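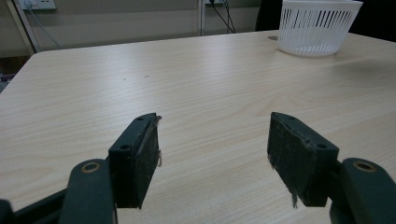

La báscula de sobremesa Karkeck pesa hasta 6 kg y necesita un apoyo firme y nivelado para dar lecturas estables. Antes de sacarla de la caja, decida dónde va a quedar instalada, porque cada cambio de sitio obliga a repetir la calibración. Sirve una mesa de madera como la de la foto. Si el tablero tiene la esquina redondeada, como ese, coloque la báscula hacia dentro, de modo que ninguna pata quede sobre la curva.

3. Instalación y primera calibración

3.1 Colocación

1. Retire el cartón protector situado bajo el plato. Guárdelo para futuros traslados.
2. Apoye la báscula sobre la mesa con la pantalla hacia usted.
3. Gire las cuatro patas hasta que la burbuja del nivel quede centrada en el círculo.
4. Presione con suavidad las esquinas del plato. Si la base se balancea, vuelva al paso 3.

Nota: los manteles y las alfombrillas blandas alteran la lectura. Retírelos.

3.2 Encendido

1. Conecte el adaptador suministrado a la toma posterior.
2. Pulse ON con el plato vacío.
3. Espere 60 segundos. La pantalla mostrará 0 g.

Precaución: no encienda el aparato con peso encima. Aparecerá el aviso E2 y habrá que apagarlo y repetir la operación.

3.3 Calibración

1. Mantenga pulsada la tecla CAL hasta que parpadee la cifra 600.
2. Coloque la pesa de 600 g en el centro del plato y no toque la mesa.
3. Cuando la cifra deje de parpadear, retire la pesa.
4. Compruebe que la pantalla vuelve a 0 g.

Si la lectura no vuelve a cero, revise el nivel y repita la calibración. La lista completa de avisos está en la página 29.

Nota: el modelo Rennie no incluye pesa. Puede pedirla al servicio técnico de Dindport, que atiende también los sábados por la mañana.

Precaución: no levante la báscula por el plato. Sujétela siempre por la base con ambas manos.

Texto revisado por Ross MacRitchie

Categoría: Básculas y pesaje / Puesta en marcha
Tiempo de lectura: 2 min
Inicio Productos Manuales Recambios Contacto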